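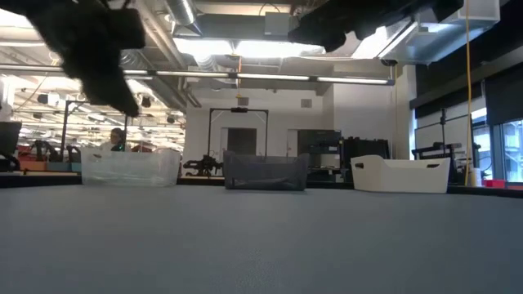 Okay, utensil drawer thread, because a few of you asked after my post on Tuesday and I have far too many opinions about spoons.

I grew up in a house where every spoon went in one big tray, and you dug for the one you wanted. When I moved to Kallow I did the same thing for 6 years. I don't recommend it!

What finally helped was open bins in a row along the back of the table -- one clear, one dark, one white. You don't need matching ones. Different colors are easier, you just learn that teaspoons live in the white one and your hand goes there.
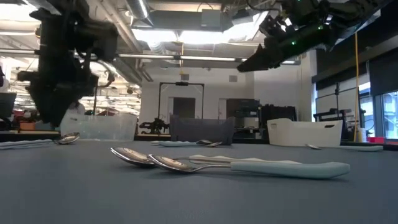 Spoons out, bins at the back. Two of them side by side up front, and the pale blue handle is the chunkier one.

I'm very fond of a thick handle, by the way. My grip isn't what it was, and a fat handle on a morning bowl of oatmeal is a real kindness. I keep mine apart from the slim ones so I'm not fishing around before coffee.

Lay everything out flat before you sort, with plenty of room in between. I used to sort straight from the dish rack and I'd always end up with a soup spoon in with the teaspoons.

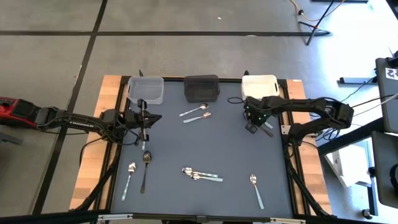
Then I go one kind at a time, all the plain metal ones first, and only after that the ones with colored handles. It takes me 15 minutes with the radio on, maybe longer if a good song comes up -- I'm in no hurry.

Forks next week, if I can find them all. If you have a system for serving spoons, please tell me, mine are still in a jug.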